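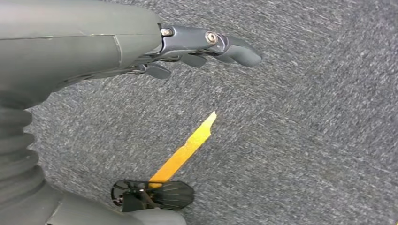 Issue 22, page 2

Ukinach: why the hand did not let go

Many of you have heard that the Ukinach robot had a fault in the carpet room, and that the room was closed after it. I have also heard several versions of the story in the kitchen, and in one of them the robot broke a window. There is no window in that part of the building. So I was asked to write down what happened, what we know about the cause, and what you must do if you want to work with the robot again. I was the second operator that morning, and I will try to be exact.

What the job was

Ukinach has been doing the floor pickup work for us since the winter. It bends down, reaches forward, takes a small thin object from the carpet and gives it to a person or puts it in a tray. Thin things on carpet are hard for it. The rounded fingertip pad must come down very near to the floor, and then the main finger has to slide a little before it closes. If it starts too high, it takes only air. If it starts too low, it pushes into the carpet, and the lower finger segments fold in a way they should not.

We like the yellow strips for this work. They are flat and long, the color is easy to find against the gray carpet, and the slanted end shows us at once which way the strip is pointing. The hand had made over 3,000 pickups of this kind before the fault, and most people who worked with it had stopped thinking of it as something that could hurt them. I include myself in this.

What happened on 18th March

Myfanwy Llewellyn was the first operator. She had the tablet and I had the stop button. We were running handovers, so the robot picked up the strip, raised it to the height of the waist and waited for her to pull. When it feels the pull, it should open.

Early in the session there was nothing strange in the logs. We did see that the hand was a bit slow to open, and I said to Myfanwy that it was maybe cold. This was a joke, but it was also the moment when we should have stopped.

On the next handover the hand did not open at all. Myfanwy pulled again, a little harder, and the fingers closed more. She then did what I think most of us would do — she put her other hand under the main finger to help it open. The finger came down on her thumb and stayed there.

I pressed the stop. The arm stopped immediately, as it should. The hand did not relax. This is the part that I want everybody to read two times if necessary. On this robot, the stop button takes away the power from the arm and the legs go into their locked position, but the hand has its own small brake, and the brake holds the last grip. It was designed in this way so that the robot does not drop a heavy object on somebody's foot when it stops. It does not make a difference between an object and a thumb.

We got her thumb out with the manual release, but I had to look for the release. It is on the underside, close to where the hand is attached to the forearm, and from where I was standing the bellows was in my way. Myfanwy stayed very calm and told me where to look. It took 60 seconds according to the log, and I would have guessed much longer.

She had a bruise and a small mark on the nail, and she went to the first aid room and then home. She came back to work the next morning and has asked me to say that she is fine, that the thumb is bending, and that she does not need more cake.

What was the cause

Trygve Forsberg from the workshop took the hand apart, and Chan, our supplier for the hand controller, sent us a reading of the log files. Both point to the same thing, but they do not explain everything, and I will say where it is not clear.

The grip force is not measured at the fingertip. It is calculated from the rods that go back from the fingers toward the forearm. If a rod is rubbing against something, the controller sees a resistance and thinks that the fingers are holding an object that is slipping. Its answer to slipping is to close more. So when Myfanwy pulled, the robot understood "the object is escaping," and when she pulled harder, it understood the same with more certainty.

Trygve found carpet fiber packed in the lower part of the hand, behind the segment that is nearest to the forearm. There was not much of it. He rolled it between his fingers and it made a ball the size of a peppercorn. He believes that it came in during the sliding movement, a very small quantity each time. You cannot see it when you look at the hand from above. You have to turn the hand over and use a lamp.

What we do not know is why the limit on the force did not help. There is a limit, and it was set correctly in the file. Chan thinks that the limit is checked only at the beginning of a grip and not again during the correction for slipping. Trygve thinks that it is checked, but against the wrong value. They have exchanged long messages about it, and I have read them all and cannot tell you who is right. A new version of the controller software has been promised to us for June. Until then we must act as if there is no limit during a handover.

What was wrong on our side

It would be easy to write only about the fiber and the software. But our own work also had weak points, and Brornska has a rule that we write these down in the newsletter with no decoration.

The cleaning sheet for the hand was written when the robot worked only on tables. It says to wipe the pads and to check the screws and the knuckle bolt. It says nothing about the underside. When we moved the work to the carpet, we changed the software settings and the speed, and we did not open the cleaning sheet.

The training for new operators shows the stop button and lets you press it. It does not show the manual release. I had read about the release in the manual from Trondik, who built the arm, but I had never touched it with my hand, and reading is not the same.

And we had a slow hand, and we saw it, and we continued.

What is different now

The carpet room is open again for pickup work. Handovers to a person are not allowed before the new controller software is installed and tested. The robot may put the object down on the tray or on the floor, and you take it when the arm is back in its rest position.

The hand is cleaned before every session, with the palm side turned up and with the lamp and the soft brush. Please do not use compressed air. It pushes the fiber deeper between the segments, and Trygve has asked me to write this in a strong way.

The manual release now has a piece of orange tape on it. Every operator has to find it and use it once, with eyes closed, before working with the robot. It is less silly than it sounds. Trygve has made a practice hand for this, and you can find it on the shelf beside his door. Write your name in the notebook when you have done it.

If the hand is slow, late, or makes a sound that you do not know, the session is finished. You do not have to explain it or repeat the movement to be sure. Press the stop, write one line in the log and call the workshop.

Never put your fingers under the main finger to help it open, also when the robot is stopped, and also when the light is green. If it is holding something and does not let go, leave the thing there. The strips come in a bag of 100 and they cost almost nothing.

Reports from others

After the fault, two colleagues told us that they had also felt the hand closing when they pulled, some weeks before. They had not reported it. They thought they had done the handover in a wrong way, and they did not want to make trouble for the people who had a deadline. I understand this very well. If you have felt something similar, please tell Myfanwy or me, also if it was a long time ago and you do not remember the day. Chan is still looking for cases to compare with the log, and even a short note can be useful to them.

The new cleaning sheet is hanging inside the door of the carpet room. The old one, with the coffee stain, should be thrown away if you have a copy at your desk.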